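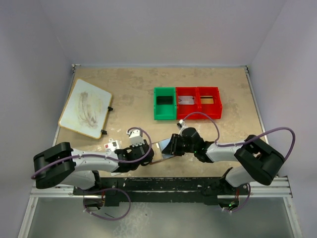 Re: Toltwood archive, mbox import stops partway

On August 16, 2026, Hauke Kohlhase wrote:
> Import of the Toltwood list archive stops after 1335 messages. The file
> should hold 1680. No error in the log, exit status 0. I raised the
> memory limit and ran it again with the same result. Is there a cap on
> messages per file?

There is no cap. The importer splits on any line that starts with "From " after a blank line. Older Hafstein exports did not escape such lines in message bodies, so a paragraph that opens with that word gets read as a new message. The parser then finds no headers, treats the rest as trailing data and quits. The zero exit status is a separate bug, already filed.

Check the last message that did import. If its body is cut short, look at the next line in the mbox file. A real separator has an address and a date on it – a line of prose does not.

Two ways around it:

1. Put a > in front of the bad line and import again. Fine if there are only a few.
2. Run with --strict-from, which wants a valid date on the separator. It is slower. Our Lumumside archive took 228 seconds with it and 70 without.

Start from an empty index in either case. Message numbers are assigned in file order and a partial import will leave duplicates.

Attachments are not affected.

> Also, should I convert to maildir first?

No. The converter uses the same split rule.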